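Kudari Shaped Activity Tables
Cletley Educational Furnishings

Overview
Ordering and Specifications
Care and Cleaning
Warranty

The Kudari line of shaped activity tables is intended for classrooms, libraries, workshops and shared study areas in which the arrangement of furniture changes during the day. Each table seats one or two persons and may be used alone or joined with others to form a larger working surface. The line is made to order at the Tukport plant and is supplied to schools, public agencies and training centers through Cletley and its approved dealers.

The standard top is white and has rounded corners. All edges are eased before the top is fitted to the base, and no metal hardware is exposed at sitting height. Colored tops and natural wood finishes are available on request, subject to a longer lead time. Customers matching an earlier order should enclose the original order number, as the white used before the current series has a slightly warmer tone.

Choosing a Shape

Kudari tables are offered in three shapes. The trapezoid is the most widely ordered, as two tables placed long side to long side form a six-sided group, and a row of alternating tables will follow a straight wall without gaps. The half-round is suited to small reading groups. The rectangle is recommended for testing rooms and for any room in which tables must be kept in fixed rows.

Customers planning a full room are encouraged to submit a floor plan before ordering. Plans are reviewed by Soon-im Yoo in the Planning Office, who will return a suggested layout showing aisle widths, door swings and the position of floor outlets. There is no charge for the review. Plans drawn by hand are accepted, provided that the room dimensions are written clearly on each wall.

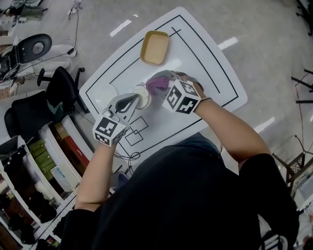
Legs and bases are ordered separately from the top. The fixed-height base is supplied with leveling feet and is the better choice for rooms with uneven floors. The adjustable base is set with a hex key, included with each shipment, and should be adjusted by two persons with the table cleared. Locking casters may be fitted to either base. When casters are chosen, the finished height increases slightly, and chairs with arms should be checked for clearance before an order is placed.

Specifications

Top: rounded corners, white as standard
Shapes: trapezoid, half-round, rectangle
Base: fixed or adjustable, powder-coated steel
Feet: leveling feet as standard; locking casters optional
Seating: 1 or 2 persons per table
Price, trapezoid with fixed base: $315
Minimum order: 2 tables
Assembly: required; tools included

Prices do not include freight or sales tax. Schools and public agencies may request a written quotation, which will be honored through the end of December of the year in which it is issued. Quotations are prepared by Bo-ram Pyo and are normally sent by mail and by email.

Delivery and Assembly

Tables are shipped flat, with tops and bases in separate cartons. Deliveries are made to the ground floor only, unless inside delivery has been arranged in advance. The receiving party should inspect every carton before signing and note any damage on the delivery receipt. Claims for damage that was not noted at delivery must reach Cletley within 5 business days.

Assembly should be carried out with the top face down on a clean blanket or carpet. Bolts are started by hand and tightened only after all legs are in place. Power drivers should not be used — they can strip the threaded inserts, and stripped inserts are not covered by the warranty.

Care and Cleaning

The top may be wiped with a soft cloth and mild soap. Bleach, scouring powder and abrasive pads will dull the finish. Dry-erase ink should be removed the same day. Adhesive tape may be used for short periods, but residue left for several weeks may require a citrus-based cleaner, followed by clean water. Leg bolts should be checked at the start of each school year and retightened where necessary.

Warranty

The base is covered against defects in material and workmanship for 5 years from the date of delivery. Tops are covered for 2 years. Normal wear, scratches and outdoor use are excluded. Casters and feet may be purchased as spare parts for as long as the series remains in production.

Warranty claims should be addressed to Gil-soo Ban, Customer Service, with the order number and a short written account of the defect.

Page last revised 20/07/2019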